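Robótica de Manipulação: apontamentos da aula 11
Demonstração cinestésica, teleoperação e pinça manual
Docente: Arnel Tan
Tempo de leitura: 4 minutos

1. Formas de recolher demonstrações

Na demonstração cinestésica, o operador conduz o braço com as mãos e registam-se as posições das juntas. A trajetória é sempre exequível pelo robô, mas o corpo do operador entra no campo das câmaras e a força aplicada contamina a leitura de binário.

Na teleoperação, o comando chega por um braço mestre ou por um controlador. A atenuação do contacto e o atraso da ligação tornam os movimentos lentos e com paragens. No trabalho Clarham, estudado em maio, as paragens antes do fecho dos dedos passaram para a política treinada.

Na terceira forma, o operador segura uma pinça instrumentada, com câmara solidária, e executa a tarefa sem robô. Regista-se a pose da pinça no espaço e a abertura dos dedos. A conversão para juntas faz-se depois, por cinemática inversa. 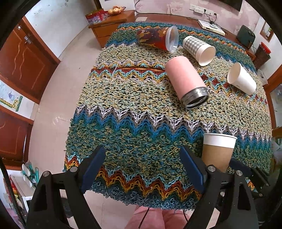

A abertura deve ser registada como grandeza contínua. Um sinal binário (aberta/fechada) perde a fase de aproximação, em que os dedos já se ajustam ao diâmetro do objeto. Com copos de papel esta fase é crítica: a parede cede com pouca força e a deformação altera o ponto de contacto.

2. Caso de estudo: endireitar recipientes tombados

A tarefa divide-se em aproximação, preensão, elevação, rotação, pousar e largar. O conjunto Soriano tem 357 episódios, gravados a 60 Hz. Cada episódio começa com a pinça aberta e termina com os dedos afastados do último objeto manipulado.

Critérios de aceitação:
- pose contínua, sem saltos de localização;
- objeto visível entre os dedos no instante do fecho;
- uma única preensão por segmento anotado;
- largada apenas com a base apoiada.

A orientação do copo não se deduz da pose da pinça. O mesmo eixo de preensão serve para um copo de boca para cima ou para baixo, pelo que a anotação inclui um campo próprio, preenchido na elevação e confirmado ao pousar. Superfícies têxteis de relevo irregular exigem margem adicional na altura de largada.

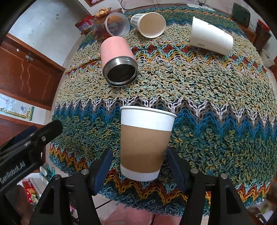 Porque não se grava a rotação em separado da elevação?
Os dois movimentos sobrepõem-se na execução humana. Separá-los obriga a uma paragem artificial, que o modelo aprende como parte da tarefa. A divisão em fases faz-se na anotação, sobre a trajetória completa.

3. Transferência para o braço

Antes do treino, verifica-se se cada pose está no espaço de trabalho do robô de destino. Os episódios que passam por singularidades são excluídos por inteiro. A latência da câmara e a do atuador medem-se separadamente e compensam-se no alinhamento temporal.

Exercício: para o braço Otetti, indicar que fases da tarefa ficam limitadas pela velocidade do punho e justificar com o jacobiano.

Relacionados
Aula 10: Calibração mão-olho
Aula 12: Clonagem comportamental
Ficha Puston: Cinemática inversa numérica
Guia de anotação do conjunto Soriano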